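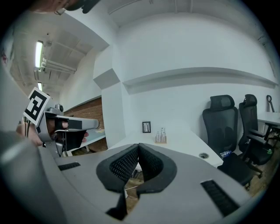
Section 4. Your first tidy-the-desk session

By now you have a pair of hand-held grippers, charged and paired, and you have read the section on grip width. Good! This is the part where you teach a machine a chore, and it's my favorite part of the whole guide.

A word on where things stand, so you know what you're working toward. Can a robot arm tidy a desk on its own yet? Partly. With the Barkier arm and a policy trained on Raline recordings, we get reliable pick-and-place of solid, dry, boring objects: mugs, staplers, boxes of screws. Put a picture frame back upright and it manages on a good day. Thin glass it still handles badly, and anything floppy (cables, dish towels, a jacket over a chair) is a long way off. Two years ago it couldn't do the mugs, so I'm hopeful.

4.1 Before you start

1. Pick one desk and stick with it for the session. A long desk against a wall is ideal, as the arm will later be mounted at one end of it.

2. Turn on all the ceiling lights. Changing light in the middle of a session costs you more than you'd think, and a window at 4 in the afternoon is the worst offender.

3. Push the chairs to where they'll be when the arm runs. Leave them there.

4. Check that each marker board is flat, clean and firmly attached. Wipe with a dry cloth only.

CAUTION: Look at the floor before you pick up the grippers. With both hands full and your eyes on the desktop, you will not notice a cable. Route it along the wall or tape it down.

4.2 Choosing the chore

Choose something you can finish in well under a minute. "Clean up the office" isn't a chore the software can learn from. "Move the picture frame to the left end of the desk and stand it up against the wall" is. If you're tempted to use the word "and" more than once, split it into two chores.

Good first chores, easiest to hardest:

Put a small box into a bin.
Stand a fallen picture frame upright against the wall.
Take a water bottle off a chair and set it on the desk.
Straighten a row of pens.

Do not start with the pens. Everyone wants to start with the pens.

Note: Glass tubes, bud vases and the like may stay on the desk as background. Just don't grip them. The pads are soft but the fingers close faster than the trigger feels like it should, and firmware before the January release has no force limit at all. 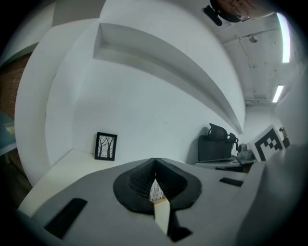 4.3 Recording

1. Hold both grippers at chest height, pointing at the desk, and wait for the double beep.

2. Squeeze and release each trigger once. The status page should show both going from open to closed to open. If one lags, see 4.5.

3. Do the chore at about two thirds of your normal speed. It feels silly for the first few tries and then it feels fine.

4. Open both grippers fully at the end and hold still until you hear the single beep.

5. Put the object back in a slightly different spot. Slightly! A hand's width is plenty for now.

6. Repeat until you have 26 good takes. Fewer than that and the Mahlangu trainer will refuse the batch.

Keep your mistakes if you recovered from them. A take where the frame tips over and you catch it and set it right again is worth a lot, and Shahab Najafi's whole set of fixes for the shelf task came out of takes that other people would have thrown away. Delete a take only if you dropped something on the floor or walked off partway through.

CAUTION: Stop and rest after every six takes. The grippers seem light for the first few minutes, and your wrists will disagree by the end.

4.4 Trying it on the arm

Upload the batch, wait for training to finish (overnight on the small Gutska box), and load the result as described in Section 3. Keep one hand near the stop button. Start with the object in the spot you used most often, then move it a little at a time.

Expect it to miss. A first policy that gets half its attempts right is a very decent result, and watching it get even one of them right is a thrill that hasn't worn off for me. If it reaches to the correct place but closes too early, record another short batch with a longer pause before each grip. If it reaches to the wrong place altogether, check whether a chair or lamp has moved.

4.5 If a gripper lags

1. Open and close it by hand with the power off. It should move freely.

2. Swap the batteries between the two grippers. If the lag follows the battery, charge it.

3. If not, pair that gripper again and repeat step 2 of section 4.3.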